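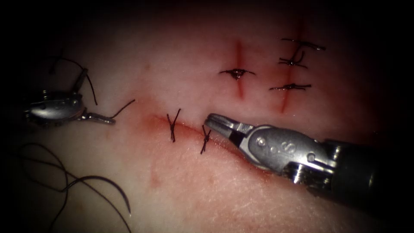
Suture practice on the pad, left tool holding the thread, right tool over the crosswise cut.

I'm a surgical tech at Brestavow. People keep asking what changes for staff when the robot does part of the sewing, so a few posts on that.

1/ The skills room has run Noronier since November. It's software that can place and tie a stitch by itself on a practice pad. A person at the console starts each stitch and can take over at any point. We don't use it on patients.

2/ Before that, everything on the pad was hand-driven from the console. A resident sewed, I swapped pads and loaded needles. Long afternoons, but I knew what came next because I could tell from how they moved.

3/ With the software I can't read it the same way. It doesn't slow down before a hard part. I had to learn to follow the status line on the side monitor, and for the first weeks I was always late with the next suture.

4/ A closed pad used to take most of our residents 25 minutes. I don't have a fair number for the software because we stop it so often. Tails are the usual reason. If an old loop is lying on the pad near the next stitch, I want it moved first.

5/ My job has more checking in it now. I look at every knot, write down which ones slipped or pulled the edges too tight, and log the takeovers. We're at 890 logged stitches. The goal is 3,000 before anyone decides what to do next.

6/ What the residents lose is practice time. There are 2 consoles and one is tied up with the software most mornings. They brought it up and they were right. The schedule now gives them first pick of the afternoons.

7/ Nobody's hours were cut. One tech job did turn into a half tech, half data job, and it pays the same as before. I think it should pay more and I've said so in writing.

8/ Someone asked if I trust it. On a straight cut with good light, mostly. On a curved end I keep my hand near the stop button - same as I would with a first-year.

9/ Next up is a different pad material, so the log starts a new section. I'll post again when we have enough knots in it to compare.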